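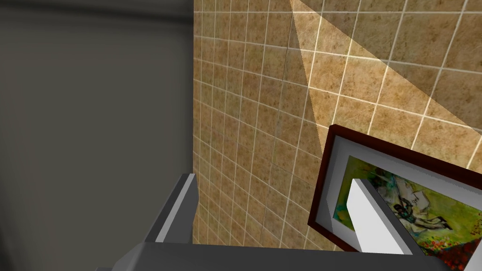

Okora ferry landing: work moves to the east bank

Members of the district roads and waterways panel visited the Okora landing in December to check progress on the new ramp and the road that leads to it. Nusrat Jadoon, the district engineer, met them at the site office at 11 a.m. and went over the schedule.

The west bank ramp is finished. Crews have now started on the east bank, where 900 meters of approach road will be widened to two lanes. The contractor, Zawadzka, has 70 people on the job and expects to add a second shift once the drainage pipes arrive from Fatano.

Panel members asked about the retaining wall below the market, which was left out of the first contract. Jadoon said the design is ready – the district is waiting for the state to release the money. She was asked to send a written update before the next meeting.

The Stuluvden bus will keep using the temporary stop by the fuel depot until the road opens. Trucks over the posted weight limit must still go by the upper bridge.

Residents whose plots border the new road can look at the land maps at the district office, weekday mornings. Questions about compensation should quote file 1227.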